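News / Campus Life / Press Releases

Jendavside College Students Launch Radio Drama Club

2 min read

JENDAVSIDE, 26 Apr 2019. Jendavside College is pleased to announce the formation of the Sometness Players, a student club for the writing, performance and recording of radio drama. The club was approved by the Student Activities Office this spring and will hold its first open meeting in May in Wikus Hall, Room 6.

Membership is open to all enrolled students, full-time or part-time, in any major. No acting experience is required. Students may join as writers, voice actors, sound editors or producers, and may change roles from one production to the next.

"A number of our students listen to audio fiction every day and had no place on campus to make it," said Roy Pickering, faculty advisor to the club and lecturer in theater. "They wrote the proposal themselves, and they have already finished two scripts."

The Student Activities Office has awarded the club a starting grant of $2,000. The money will be used for microphones, editing software and the printing of scripts. Recording will take place in the Pascu Studio, on the lower level of Wikus Hall, which the club will share with the student radio station under a joint booking schedule. 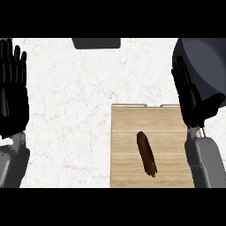 The first season will consist of five short plays, each written by a student and recorded before a small audience. Scripts will be chosen by club members after a read-through, and writers whose work is not selected will receive written comments. Finished plays will be aired on the student station and kept in the college library's audio collection.

Students who wish to submit a script or try out for a part may sign up at the Student Activities desk. Faculty and staff are welcome to attend recordings as audience members.

Contact: Office of Communications, Jendavside College | © 2019 Jendavside College | Back to top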